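Volodymyr Koval
April 2021

I want to write a small thread about how we teach the robot at Wamiron. Many people ask me if we program every movement. We do not. We show the task with our own hands, many times, and the robot learns from what we showed.

My first method was remote control. I sat in front of a screen with a joystick and moved the arm from the next room. In December I made 251 recordings like this. My neck still remembers them.

The problem with remote control is that you do not feel anything. You push a box and you do not know how hard you push. So you become very slow and very polite with every object. Then the robot learns to be slow too, and it stops in the air to think, the same as I did.

Now we use hand-held grippers, one for each hand. The robot arm is not there at all when I record. I do the task at a table, and the position of each gripper is saved together with the opening of the fingers.

Before each session there is the calibration. I wrote it on paper for the new people: clean the marker plates with a dry cloth, put on the head camera, hold both grippers still in front of you, wait until the software says it found all the markers. If you cover a marker with your sleeve, the software loses the hand and you must throw away that recording.

The boxes are the difficult part this month. One hand must keep the box in place and the other one must work. With my own fingers I do this without thinking. With grippers I needed 2 full days before my recordings were good enough to keep.

A mistake I made: I corrected myself too quickly. If the box slipped, I stopped and started again, so the robot never saw how to recover. My colleague in Valladitz told me to leave the slips in and to continue calmly. Now I do it, and I mark those recordings with a separate label.

We have 1,566 recordings of the box task now, from all the people together. The plan is 400 more, with different tables and different light. The group in Bañuelos will make their part, because their boxes come from another supplier and the cardboard is softer.

My position for the box task, left gripper away from the box and right gripper clamped on it:
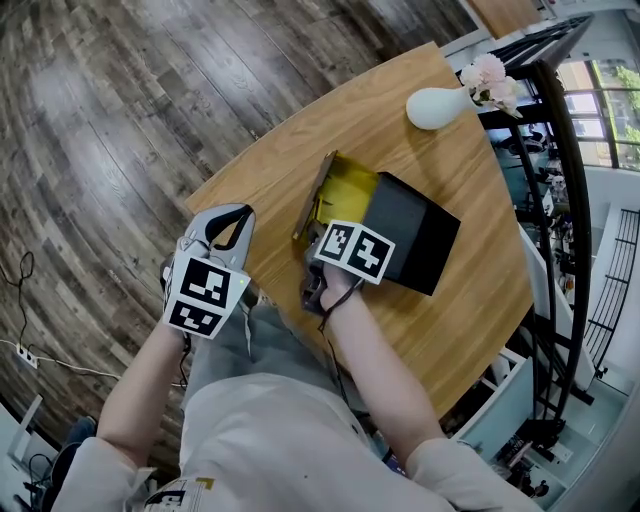 Nustotwood replied that remote control is still better for heavy parts, and that a person holding a gripper makes movements which the real arm cannot repeat.

I agree with the second half. My wrist can turn in ways that the arm cannot, and I forget this when I am tired. We have a check for it after recording. It plays the movement on a model of the arm and gives a red line where the joint goes too far. Those recordings I do again.

For heavy parts I have no experience, so I will not argue. Our heaviest box is one that I can lift with one hand.

Tomorrow I will try to record with the lid closed at the start. If somebody has done this with two grippers, please write to me how you held the second flap.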